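Print this page | E-mail this page

Robot Teaching Lab: notes for week 4

Okay, so last time we got everybody strapped in and walking, and I promised we'd get to the part where the data has to be good. Bring your Firnholm workbook, we'll be scribbling in it!

Headset on first, then pick up your gripper. If you do it the other way around you'll end up asking a neighbor for help (I still do this). Keep your marker facing out and don't cover it with your sleeve.

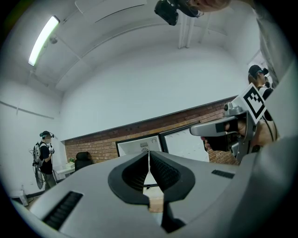 Give each other room. When two of you work close together, agree on who moves first and say it out loud. Slow is fine, really slow is fine too. I'd much prefer 12 clean takes to 30 rushed ones, and the Lorkix script tosses anything under 400 readings anyway.

For homework, read the Plusunix chapter on calibration and write half a page on one take you'd throw out and why. Fulgencio Iglesias has the sign-up sheet for extra lab time in April, so catch him after class.

Questions? Contact the Khúc lab desk | © Robot Teaching Lab | Back to top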